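Cistwood Tabletop Clutter Set
README

Cistwood is a collection of short recordings of small household things on a tabletop: snack packets, wrappers, jars, sponges, hand tools. It was put together to cover the kind of table people leave behind after an afternoon at home, where food packaging ends up next to whatever was last used to fix or wipe something.

Contents

The set holds 1,388 recordings. Most show mixed items. Three smaller groups of 300 each are listed separately in the index:
packaging – bags, packets and wrappers
containers – jars, tubs and bottles
tools and cleaning – wrenches, screwdrivers, sponges and cloths

The three groups do not overlap. Everything else is filed under mixed.

Layout

Recordings are in the folder clips, with one text file per recording in notes. Each note gives the table covering, the wall covering and a list of items. The Brukonmont and Jurkach folders use the same layout. Jurkach was added in April and has shorter notes.

Item names

Names are kept general. A bag is listed by its main color and type, for example "snack bag, purple". Brand names are left out even when the label is readable. Crumpled or folded items keep the same name as flat ones.

Known issues

Clear film and clear wrappers are easy to miss and may be absent from older notes. Corrections go in the file changes – please include the recording name. The Shahbazi index uses older item names, and a conversion table is in the same folder. 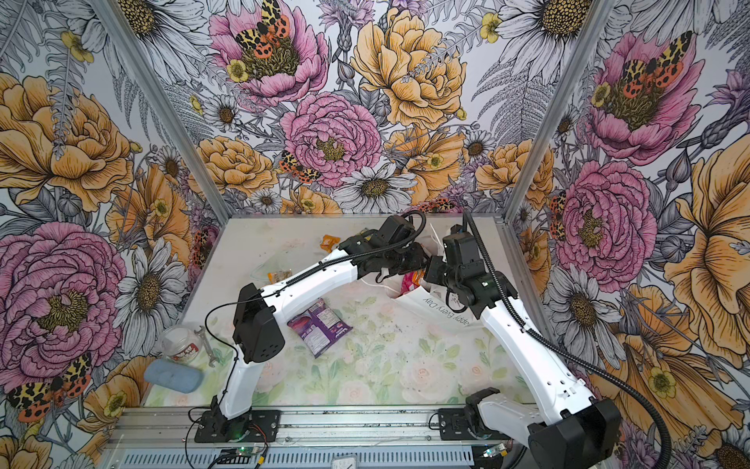

Table and wall coverings are recorded because patterns make small items harder to pick out. Plain coverings are marked P, striped S and floral F. The setup with pale green leaves and pink roses on the tabletop is F for both table and walls, and its light blue sponge and orange packet are listed by color in the usual way. Where a sheet of film lies on the table, list it as an item and leave the covering code as it is.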